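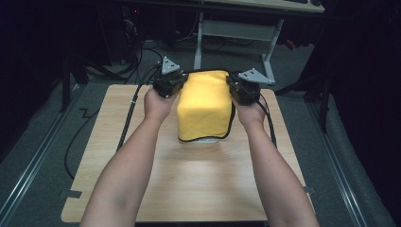
A demonstrator steadies a cloth-covered block between two hand-held grippers at the Tedbridge work area.

Hand Demonstration Work Enters Second Phase at Tedbridge

September 21, 2021

The Manual Skills Program at Tedbridge has begun the second phase of its study on teaching household and light packing tasks to two-armed robots by direct demonstration. The first phase, which closed in July, relied entirely on remote control. In the present phase, a person holds a pair of grippers and performs the task at the table, and the recorded motion is later used to train the robot.

The change follows a review of the July results by Savita Bisht, who leads the program. Operators working by remote control were able to complete most of the assigned tasks, but they reported difficulty judging how firmly an object was being held, particularly when it was covered in soft material. Demonstrations were slow, and many contained long pauses while the operator corrected the position of one arm or the other.

"A person with the grippers in hand feels the load directly," Ms. Bisht wrote in her report to the program office. "The pace is closer to ordinary work, and the two hands move together as they would in any other job."

The current task set covers the handling of cloth and of objects with cloth over them. Demonstrators take hold of an upright block under a yellow cover by pressing on both sides at once, move it to a given place on the table, and release it without pulling the cover away. Later tasks in the set call for lifting the cover off, folding it, and setting it down beside the block. Each task has a written procedure, and the procedures for the first 4 tasks have been approved for general use.

Soft coverings present a known problem for automated handling. A cloth may slide over the object beneath it while the grippers remain closed, so that the robot appears to have a secure hold when it does not. The program has therefore asked its demonstrators to include recoveries in their work. When a cover slips, the demonstrator is to stop, set the block upright, and take hold again in the same recording. These passages will be kept and labeled separately — they are of particular interest to the group at Grestgate, which is responsible for the training software.

A total of 16 demonstrators have completed the introductory course and are now cleared for table work. The goal for this phase is 200 accepted demonstrations of each task. A demonstration is accepted when the full procedure has been carried out, both grippers have been tracked from start to finish, and the reviewer has found no gap in the record. Demonstrations that do not meet these terms are returned to the demonstrator with a short note.

Trials on the robot itself will be carried out at Grestgate, using the two-armed system known within the program as Mulleo. The first trials will be limited to the block-moving task. Folding will be added once the reviewers are satisfied with the quality of the recordings, and no date has been set for that work. Remote control will remain in use for a small number of tasks in which the robot's reach differs greatly from that of a person.

Demonstrators are reminded of the following points of practice. Sleeves should be worn above the elbow during table work. Gripper cables should hang free of the table surface before a recording is started, and they should be checked again after any change of position. The cover should be replaced squarely on the block between demonstrations unless the procedure states otherwise.

The Michalík room remains available for practice outside scheduled recording hours. Requests to use it, and requests for a place in the next introductory course, should be sent to the program office at Tedbridge. Staff who took part in the remote control phase may enroll without a further application — their earlier training record will be carried over.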